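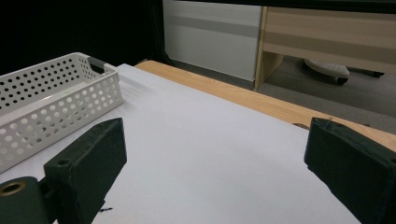 White paper on the table, green gripper fingers either side.

Ticket 1009: Sondeck birth chart shows wrong rising sign
Status: solved!

Great news, found it! Charts for anyone born in October came out with the rising sign one too far along, Libra where it should be Virgo. The Jonport time zone table was skipping daylight saving. I reloaded it and reran 50 charts, and all of them match the Říha tables now. Moon signs were fine all along. Please clear your saved charts and try again!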